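3. O resto da mesa: objetos sem dono em superfícies partilhadas 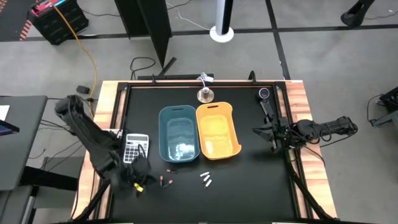 Figura 2. Superfície de trabalho com calculadora e dois cestos de plástico.

A literatura sobre arrumação doméstica e de escritório dedicou-se, com uma constância admirável, às gavetas. Das mesas ocupou-se pouco, e das mesas partilhadas quase nada, talvez por se supor que uma coisa pousada à vista de todos dispensa teoria. Os dados recolhidos nos quatro locais do estudo sugerem o contrário. À vista de todos, um agrafador pode permanecer um inverno inteiro sem que alguém o reclame, o use ou o deite fora.

Chamamos resto ao conjunto dos objetos que ficam numa superfície comum depois de terminada a tarefa que os trouxe. O termo é de Ezzat, que o propôs numa nota de rodapé e depois se arrependeu, por achar que soava a jantar requentado. Mantivemo-lo. A alternativa em circulação, «inventário residual não atribuído», obrigava os entrevistados a pedir que repetíssemos a pergunta.

3.1. Calculadoras e outros sedentários

Nem todos os objetos envelhecem da mesma maneira sobre uma mesa. Uma chávena é notada em poucas horas e dá origem a bilhetes. Um guarda-chuva ganha, ao fim de uma semana, um dono presumido, quase sempre o colega que está de férias. A calculadora (um exemplar em prateado e branco aparece na Figura 2) pertence a uma terceira categoria, a dos sedentários: objetos úteis em princípio, que toda a gente já substituiu pelo telefone e que ninguém se sente autorizado a remover. No escritório da Vetska, onde o registo foi mais longo, um dos informantes defendeu a calculadora comum com um ardor que não dedicou a nenhum outro bem da empresa. Perguntámos-lhe quando a tinha usado pela última vez. Respondeu que não era essa a questão.

A resposta repete-se, com variantes, em boa parte das 276 entrevistas. O objeto sedentário vale pela possibilidade de vir a ser preciso, e essa possibilidade tem a vantagem de não caducar. Åberg fala, a este propósito, de «utilidade em jejum». A expressão parece-nos melhor do que a definição que a acompanha, que ocupa página e meia e inclui um diagrama.

3.2. O cesto como adiamento

O cesto merece um parágrafo à parte, ou mesmo dois. Os manuais de organização recomendam-no como recipiente intermédio: recolhe-se nele o que está disperso e distribui-se depois, com calma. A primeira metade do conselho é seguida com entusiasmo. Quanto à segunda, registámos tão poucas ocorrências que desistimos de lhe aplicar qualquer tratamento estatístico — a amostra cabia numa conversa de corredor.

Introduzir um segundo cesto não resolve o problema, embora lhe dê um ar mais profissional. Em Grornden, a equipa passou a separar os objetos em dois cestos, com critérios afixados na parede. Ao fim de duas semanas, os critérios tinham sido reinterpretados: um cesto recebia o que se tencionava arrumar, o outro o que se tencionava tencionar arrumar. Os próprios informantes usaram formulações menos delicadas. Convém acrescentar que todos se declararam satisfeitos com o sistema, e que a direção da unidade pediu autorização para o apresentar como boa prática.

O caso da Laleo é diferente. Ali a compra de cestos obedecia a um orçamento próprio, e o orçamento, como é costume, tinha de ser gasto. Em junho foi feita uma encomenda que elevou o total para cerca de 1000 unidades, número que excedia o de objetos por arrumar. Os cestos excedentes foram guardados uns dentro dos outros, no chão, e passaram a constituir o principal obstáculo à circulação. Não temos hipótese explicativa. Limitamo-nos a assinalar que foi o único local em que as mesas ficaram desimpedidas.

3.3. Limitações

O método de observação tem fraquezas evidentes. Uma pessoa com uma prancheta a olhar para um agrafador altera o comportamento de quem passa, e suspeitamos que altere também a reputação da pessoa. No armazém da Nordin, dois funcionários arrumaram a mesa comum na véspera da nossa visita, gesto amável que nos custou o grupo de controlo. Acresce que as entrevistas dependem da memória, e a memória de um objeto sem dono é fraca por definição: cada entrevistado recordava bem o que os outros tinham deixado.

Falta ainda tratar a questão das canetas, que excluímos por desaparecerem mais depressa do que era possível registá-las. Serão objeto da secção seguinte, na medida em que se encontrem.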